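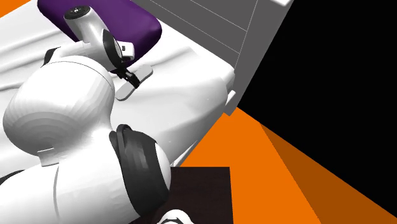

4.2 What the practice diaries say, and what they leave out

The diaries were meant to be the easy part. Every pupil in the wind bands at Fereck and Stakeneck was given a Hekamach diary in October, with a page for each week and a box for a parent's signature, and was asked to write down what they played and for how long. By the end of the spring term 78 pupils had handed something in. Between them they had made 1584 entries, the shortest of which reads "scales" and the longest of which is a complaint about a sister.

We coded each entry for length of practice, type of material and any sign that the pupil had set a goal before starting. Length gave the least trouble and the least information. Pupils practise, on their own account, in blocks of ten, 20 or 30 minutes, and hardly ever for 17. Several diaries had a week's worth of identical figures in the same pen, with the same slant, and we think it fair to suppose that these were filled in on Friday morning on the bus. We kept them in the sample. A diary completed on a bus still tells us what a pupil believes a band teacher would like to hear, and on this point there was close agreement at both schools.

Type of material was more useful. Pupils at Fereck, where the teacher hands out parts a fortnight ahead and marks the hard bars in pencil, wrote about bars. Pupils at Stakeneck, where parts are kept in the band room on the grounds that they otherwise never come back, wrote about tunes, many of them not in the band's repertoire at all. One trombone player spent most of the winter on a football song. His tone at the spring hearing was among the best in the low brass, a result the coding scheme had no box for.

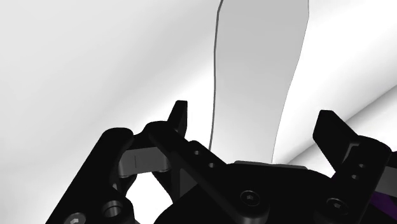 Fiona Farquharson, reading an earlier draft of this section, thought we were being too kind to the football song. Her view was that a pupil who plays what he likes will get better at what he likes, and that the second clarinets at Stakeneck still could not count a dotted rhythm in March. "You can't run a band on good tone and high spirits," she wrote in the margin, and then, lower down, "though I have tried." We accept the first point. The sight-reading marks bear her out, with Fereck ahead in every section apart from percussion, where both schools were equally loud.

Goal setting was rare. We had expected the printed prompt ("Today I want to...") to bring out at least a few words, and it did: "finish" was the most common. Where a pupil named a passage and a fault, as in "bar 12 without squeaking", the next entry usually returned to the same passage, and the teachers' weekly notes tended to mention that pupil more warmly. We can't say which came first. A teacher who notices a child may be the cause of the goal as easily as its reward, and neither teacher could remember, when asked, whom they had noticed in November.

The Pringle checklist, which both schools filled in at the end of each term, scores ensemble playing out of 100 and was no great help in settling the matter. Its items on posture and instrument care were scored high for almost everyone. Its item on listening to other players was left blank at Stakeneck, with a note that the hall heating made it impossible to judge.
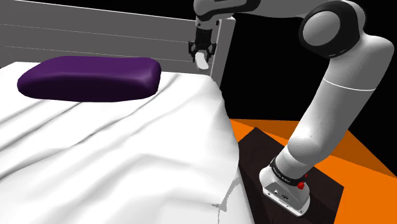
Figure 2. Simulated robot arm reaching over the corner of a bed, with pillow and headboard.

Parents' signatures were not analysed. In a fair number of diaries they were in the pupil's own handwriting, and in one they had been spelt two different ways.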